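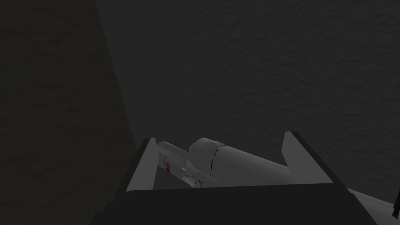 4.3 Recording a demonstration by remote control

This section covers recording a pick-and-place demonstration in the Clerkamix simulator with the hand controller. The operator works from the wrist view. For hand guiding on the physical arm, see section 4.5.

Before you start

The controller must be paired (section 2.2) and the task file loaded. The session panel shows the task name in green when both conditions are met. If the name stays gray, reload the task file and wait for the scene to finish building.

Set the recording rate to 100 samples per second. Other rates are accepted, but the Helura trainer will reject a set that mixes them.

Procedure

1. Select Session > New demonstration. Enter your operator name exactly as it appears in the user list.

2. Press Home. The arm moves to its start pose and the fingers open fully.

3. Hold the controller level in front of you and squeeze the grip button. The arm follows your hand for as long as the button is held. Release it to move your hand back to a comfortable position without moving the arm.

4. Press the round button to begin recording. A short tone sounds.

5. Bring the gripper over the object. With irregular objects such as the winged spacecraft or airplane model, turn the wrist until the body of the model lies in the gap between the two fingers. Keep the fingers clear of the wings and tail.

6. Lower the gripper slowly. The gripper body hides the near side of the object in the wrist view, so check the height readout before the last part of the descent.

7. Pull the trigger to close the fingers. Stop pulling when the contact indicator lights.

8. Pause for one second, then lift straight up.

9. Carry the object to the target and lower it. Release the trigger, and raise the gripper before moving sideways.

10. Press the round button again to end the recording. Choose Keep or Discard.

Note: Recordings shorter than 2 seconds are discarded without a prompt.

Note: Low-light scenes are part of the standard set. Do not raise the scene brightness during a recording. The display gain slider affects only your monitor and may be used at any time.

CAUTION: Do not switch the session from Simulated to Live while the grip button is held. The physical arm will move to match the controller. Release the button, press Home, and clear the work area first.

Neighboring objects

A second object may stand close to the one being picked. Approach from the open side where possible. If a finger touches the second object, finish the motion and mark the recording Contact on the review page. Do not try to push the object back into place.

What to discard

Discard a recording if the object slips after the lift, if you changed your mind about the grasp after touching the object, or if tracking was lost. A slow approach with small corrections is acceptable and should be kept.

Messages

401: Operator not signed in. Sign in again. The current recording is held in memory until you close the session panel.

TRACK LOST: The controller is out of view of the base station. Release the grip button and return to step 3. Discard the recording.

RATE MISMATCH: The recording rate differs from the first recording in the set. Correct the rate and start a new demonstration.

Continue with section 4.4, Reviewing and trimming recordings.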